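Features | Clothing and Textiles

29/04/2023
By Sachiko Wada

The school uniform has always been a garment with a short life and a long wardrobe. A child grows out of a blazer well before the cloth gives way, and the blazer then hangs on a rail at home, too good to throw out and too small to wear. In Ekosville, where three secondary schools share a single outfitter, the question of what should happen to those blazers has occupied parents and head teachers for longer than most of them care to remember.

The present arrangement dates from a meeting held in February, at which the schools agreed to run one exchange between them. Families hand in clothing at any of the three reception desks. It is sorted, laundered, repaired where repair is worthwhile, and offered again at a fixed price. The work is carried out by Studum, a clothing reuse firm which occupies the upper floor of the former seed merchant's premises on Skulska Street.

Maribel Condori, who manages the firm, came to uniform from hotel linen. She regards the two trades as closely related. Both deal in large numbers of near-identical items, and both depend on deciding quickly whether a piece is fit to go out again. Hotel sheets, however, do not have names sewn into them. Removing name tapes without marking the cloth takes up more of the working week than any other single task, and the firm now asks families to unpick them before handing clothing in. Compliance is described as mixed.

Grading follows a written standard. First-grade items may be sold as they are. Second-grade items need a repair that can be finished in ten minutes or less, such as a button, a dropped hem or a small split in a seam. Anything beyond that is set aside for cloth, and the sound parts are used to mend other garments. A jumper with worn elbows may supply the cuffs for one with frayed sleeves.
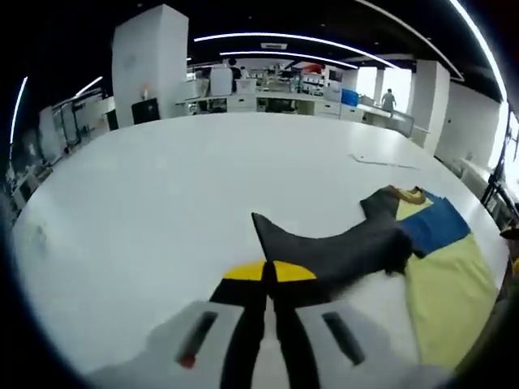
A black sleeve with gold-yellow trim, laid flat on a white table.

Colour is the more stubborn difficulty. Dark cloth fades unevenly, and a repair made with newer fabric can stand out sharply in daylight even when it matched well enough indoors. Dionysis Giannakopoulos, a tailor who trained the repair staff, insists that patches be compared beside a window before they are cut. He also asks that mending thread be chosen a shade darker than the cloth. Trim presents a problem of its own, as small changes in the dye from one order to the next are easily noticed when two cuffs hang side by side.

Much of this could be avoided by buying better at the outset. The schools' current supplier, Kikuchi, provides blazers with a deep sleeve hem, so that the length can be let down as the wearer grows. Few families make use of it. Hiyori Yoshida, who teaches textiles at the largest of the three schools, found that of 13 pupils in her first-year sewing group only two knew that the extra cloth was there. She has since made the letting down of a hem the first exercise of the course, and pupils complete it on their own clothing.

Opinion on price remains divided. Some parents would prefer the exchange to be free, as the earlier school-run sales often were in their final hour. The firm's position is that laundering and skilled repair must be paid for, and that a modest charge encourages families to treat second-hand uniform as ordinary clothing. Blazers are sold at £11 each, with shirts and skirts for considerably less. Each school holds a small fund for households that cannot meet the cost, and applications are dealt with privately by the school office.

Attitudes among pupils have proved easier to change than was expected. Hiyori Sakamoto, head of the lower school, recalls that second-hand uniform was once collected after dark by parents who did not wish to be seen. Families now attend the summer fitting sessions openly, and the older pupils are inclined to regard a softened blazer as preferable to a stiff new one.

The schools will review the arrangement at the end of the academic year. Sports kit, which wears faster and is harder to repair, has so far been left out. Ms Condori has asked for some 10 sample sets so that her staff can test which fabrics will stand a second owner, and a decision is expected before the autumn order is placed.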